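Dejad el camino de Cisneros como está

Llevo 10 años paseando por el camino de Cisneros y ahora resulta que quieren alisarlo entero, ¡con lo a gusto que se anda por ahí! Que sí, que tiene baches y la bici traquetea, pero para ir deprisa ya está la carretera de Sendier. Yo prefiero la grava que cruje y los arbustos pegados al lado (en septiembre salgo a las 6 y voy sola con los pájaros). Un arreglillo donde peor esté, vale, y segar la hierba, también. Poco más le pido.
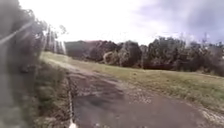
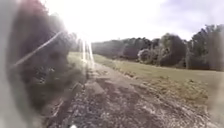

Piedrecillas sueltas y hierba a la derecha, y tan contenta.

¿Y qué calzado llevo para un camino así?
Unas zapatillas con suela gruesa y algo de dibujo; las de suela lisa resbalan en la grava.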